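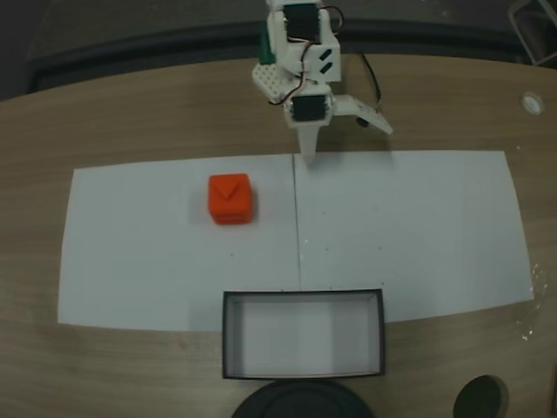
Woma: Bus Service Notices with Structured Labels

Woma is a collection of 1,000 short service notices issued to bus riders in the Brallance area, each paired with a structured record of what the notice says. It was built for testing text extraction: given the notice as riders saw it, recover the affected routes, the stops, the time window and the type of change.

Contents

notices.jsonl — one notice per line, raw text plus metadata
labels.jsonl — one label record per line, joined on notice_id
stops.csv — stop names and known variants
routes.csv — route numbers, public names, depot
heldout_ids.txt — identifiers of the held-out notices
CHANGES.txt — edits since the first release

All files are UTF-8 with Unix line endings. stops.csv and routes.csv use commas as separators and double quotes around any field containing a comma. Several stop names do contain commas, so splitting on the comma character will break the file. Use a CSV reader.

Splits

The held-out portion is 200 notices. Everything else is for development. We do not ship a fixed validation set; carve one out of the development portion and report how you did it.

Notices were assigned to splits by incident. When the same street closure produced an initial notice, a correction and a final "service resumed" message, all of them sit on the same side. An early build split by notice and let near-duplicates leak across, and scores from that build should not be compared with current ones.

Notice fields

notice_id: string, stable across releases. Identifiers of withdrawn notices are not reused.
channel: one of web, stop_poster, text_alert.
issued: month and weekday. The day of the month was removed from this field, though dates inside the notice text were left alone.
text: the full notice, line breaks preserved.
incident_id: shared by all notices about the same event.

Label fields

change_type: one of 6 values, listed in the next section.
routes: list of route identifiers from routes.csv.
stops_closed: list of stop identifiers, possibly empty.
stops_temporary: list of free-text locations, copied as written.
start, end: local time, minute resolution. Either may be null.
end_kind: stated, open, or implied.
notes: free text from the annotator. Do not feed this field to a model at test time.

Change types

detour: buses leave the normal path and return to it later.
stop_closed: the path is unchanged and one or more stops are skipped.
stop_moved: a stop is served from a different location on the same route.
schedule: departure times change and the path does not.
suspended: no service on all or part of the route.
resumed: an earlier change has ended.

A notice gets exactly one type. Where a detour also closes stops, the type is detour and the stops go in stops_closed. Where a schedule change and a detour appear in one notice, the annotator picked whichever was in the headline and recorded the other in notes. This loses information. A multi-label version was considered and dropped when agreement on the second label proved too low to be useful.

Annotation

Each notice was labeled by 2 annotators working separately in Drestosent, a browser form with the notice on the left and the label fields on the right. Disagreements were settled in a joint pass. The labels as first entered are not included in this release.

Most disagreement was over end times. "Until further notice" is open. "Through the end of service Wednesday" is stated, and the end time is taken from the last scheduled arrival of that route. "While crews are on site" is implied, with end set to null. Please read these rules before reporting errors in the time fields, as most reports so far have concerned the second case.

Stop names are the other weak point. Posters often shorten them, and text alerts shorten them further to fit the character limit. Annotators matched a shortened name to a stop identifier only when the route made the match unambiguous. Otherwise the name was copied into notes and left out of stops_closed.

Loading

The files need no special tooling. If you already use Spanos for record joins, the schema in spanos.cfg can be used as is:

spanos join notices.jsonl labels.jsonl --key notice_id --out woma.jsonl

The join should report zero unmatched rows. If it reports any, the usual cause is a partial download of labels.jsonl.

Scoring

Report exact match for change_type. For routes and stops_closed, report set precision and recall per notice, then average over notices. An empty prediction against an empty label counts as correct on both measures. Times count as correct only if they match to the minute; a null must be predicted as null.

We suggest reporting text alerts separately. They are short, heavily abbreviated and behave unlike the other channels. A single pooled number hides this.

Known problems

Poster text was typed by hand from paper copies. Line breaks follow the poster, but bold type, arrows and color are lost. A few posters relied on a small map to say which side of the street the temporary stop was on, and that information is missing from the text.

Winter weather notices are over-represented. December alone accounts for a large share of the suspended class, and a model can do well on that class by looking for the word "snow." We have left the distribution as collected.

Route numbers were changed during collection when two night routes were merged. routes.csv lists the old and new numbers on separate rows with a replaced_by column. Labels use the number in force when the notice was issued.

Phone numbers in notices have been replaced with the token PHONE. The replacement was done by pattern and also caught a small number of permit numbers. These have been restored where we found them.

Out of scope

The data should not be used to plan trips or to measure how reliable service is in Brallance. Notices were sampled for variety of wording, and the number of notices per route says nothing about how often that route was disrupted.

Reporting errors

Open an issue with the notice_id, the field, the current value and the value you expect. One notice per issue, please — grouped reports are hard to track through a release. Corrections to the held-out labels are batched and go out only with a new version number.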